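Flurina Pfister
@flurinapf

Someone at work has been put on a sleep tracker and a magnesium drink by the same company, so I've spent my evening reading the small print. Thread, sorry.

The drink is called Mavirex. The tracker that goes with it is a ring, sold by Truvum, and if you scroll to the very bottom of both websites you find the same postal address. Fine, lots of firms share an address. Bear it in mind though.

The claim on the packet is "clinically shown to improve sleep quality". There's a little number next to it. The number leads to a footnote, the footnote leads to a web page, and the web page leads to a two-page PDF with a lot of blue in it.

The PDF says 212 people took part. Lovely. A decent number for this sort of thing, I thought, and went to put the kettle on.

Then page 2. Of the 212, the results are given for those who "completed the full programme". How many was that? It doesn't say. There's a bar chart with no numbers up the side. One bar is taller than the other. That's your evidence.

I want to know about the ones who dropped out. If you take a drink for sleep and it does nothing, you stop buying it. You don't fill in the form at week eight to say so. The people left at the end are the people who liked it.

Also no comparison group. Everyone got the drink. Everyone knew they'd got the drink. Everyone had also been told to turn their phone off an hour before bed and go up at the same time each night. I'd sleep better too! I'd sleep better on a glass of squash.

And how was "sleep quality" measured? By the ring. The ring gives you a score out of 100 each morning. I looked for what goes into the score and got as far as "a blend of signals". Movement, pulse, skin temperature, and then something called readiness, which seems to be made out of the other three.

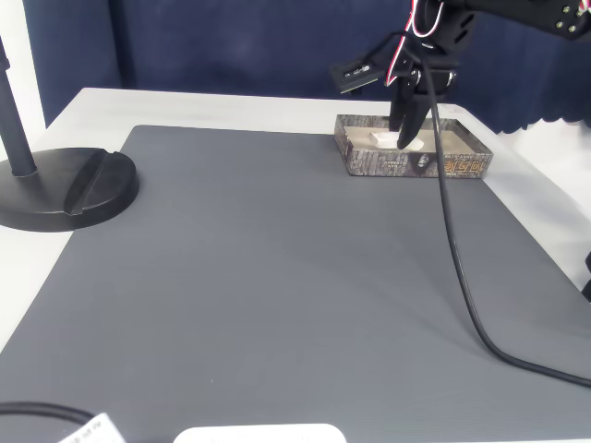 So the score went up by 11 per cent, they say. Eleven per cent of what? If I was on 60 and I'm now on 66 or 67, have I slept longer? Have I woken up less? Or did I just lie stiller because I was wearing a ring and thinking about it?

My own test, for what it's worth, which is very little. I borrowed a ring from my sister for two weeks in August. One night I was up until gone 3 with a bad stomach, sat on the bathroom floor reading. Score in the morning: 81. "Well rested."

To be fair to them, a few people have told me the thing got them going to bed earlier and they feel miles better. I believe them. I just think it was the going to bed earlier.

The reviews. There were 1253 on the Mavirex site when I looked, and I couldn't find a single one under four stars. I sorted by lowest and it gave me the fours. One of the fours was complaining about the lid.

A friend, Citlali Pacheco, used to write product copy for a vitamin shop, so I sent her the packet wording. Her reply: "'Helps support' means they couldn't say 'gives'. 'Shown to' with a tiny number means go and read the tiny number." She also said the font on the footnote was bigger than she was used to, so credit where it's due.

Price. A month of sachets works out at around £40 and the ring is £200. Then there's a subscription to see your own scores from more than a week back. Your own sleep. You can't look at last month's unless you pay.

Several replies saying "but magnesium is good for you". Maybe so! If you're short of it, or your doctor has told you to take it, take it. You can get a tub of tablets at the chemist for a few quid. My question was whether this drink does what this packet says, and I still don't know.

Someone's asked if I wrote to them. I did. I asked how many people finished, what the average score was before and after, and who paid for the study. I got an email thanking me for my interest in better nights and a code for 15 per cent off.

I've written back with the same three questions, numbered this time. I won't be using the code.

Adding one more as it keeps coming up — no, I'm not telling my colleague to bin it. She's paid for it and she likes the lemon one. I've only said don't sign up for the year.

Muting this for the night. It's half eleven and my readiness is terrible.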